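Subject: Re: [toys-storage] One bin per kind of thing?

Saranya Bangera wrote:

> We switched to the Lelora method in January and I can't recommend it
> enough. Every kind of toy gets its own open bin, no lids, and the bin
> is always bigger than you think you need. Cars in one, blocks in
> another, animals in a third. The kids put things away because there
> is nothing to open and nothing to stack. Ours are down to 3 minutes
> before dinner. I'd say to anyone still using a toy chest: get rid of
> it this weekend and don't look back.

Saranya, glad it's going well, but I have doubts, and I'd like to hear from somebody who has kept this up for more than a few months before I haul our chest to the curb.

My first problem is the arithmetic. Lelora says one bin per kind of toy. Fine. What is a kind? My younger one has die-cast cars, plastic cars, wooden trains, a tractor that is too big to go with the cars and a bus that she insists is a house. I made a list one evening and quit when I saw that I was going to need more shelf than wall. The booklet has a page on this and the page says to "let the child decide," which in our house means the bus gets its own bin and the bin gets a blanket.

Second, "bigger than you think you need." Bigger bins cost more and Zarninon happens to sell them. I'm not saying that's why the advice is what it is. I'm saying I noticed. We have 76 little cars at last count (my son keeps the count, I don't) and they fit in a shoebox with the lid off. I have been told on this list that a shoebox is not a system. It has been on the same shelf for two years and I have never once had to look for it.

Third, the floor. An open bin at kid height is a bin that gets tipped out. I don't see how taking the lid off makes a four-year-old want to put things in. It makes it faster to get them out, I'll grant that.

I did try it on a small scale before writing this, so please don't tell me to try it first. One light blue plastic bin, tall sides, thick rim, on a brown mat, and one kind of thing to go in it, meaning cars.

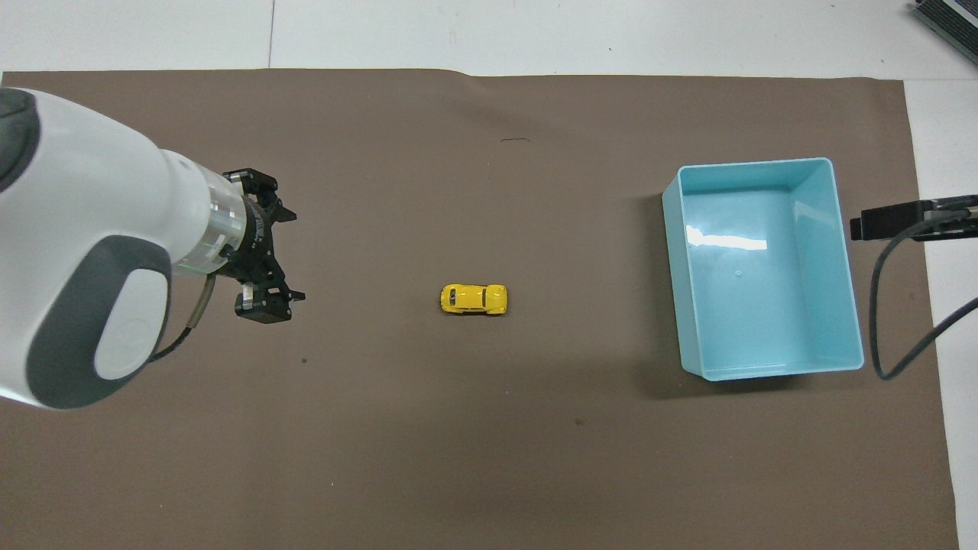
Yellow car on the mat, bin still empty.

With one car and one bin I have no complaints. Anybody can tidy one car. What I want to know is what happens on a rainy afternoon when the whole shoebox is out and so are the blocks, and two kids are each sure the other one did it. My guess is that everything goes in whichever bin is closest, and then you have a toy chest again, in several pieces, taking up more room.

I do like two things about the bin itself, to be fair. The inside is smooth, so it should wipe out easily, and a kid can see the bottom of it. Our chest is deep enough that there are things down there from the previous owners. The tapered sides bother me a little, since you lose room at the bottom where small stuff ends up, but for cars I doubt it matters.

So, questions for Saranya or anyone else on Lelora or one of the copies of it (Gudeta is the same thing with labels, as far as I can tell):

How many bins did you end up with, and how many did you start with?

Where do the odd things go? I mean the single puzzle piece, the key to nothing, the half of a plastic egg. Do you have a bin for those, and if you do, is it the fullest one?

Does the 3 minutes include the part where you stand there pointing?

And has anyone bought the shelf unit that goes with it? The one I looked at was some 400 dollars, before the bins, and the sides looked thin to me. If you have had one for a year and it hasn't started to lean, I'd like to know that too.

For now the chest stays. I'll leave the blue bin out through the end of the month with just the cars and report back if anybody is interested.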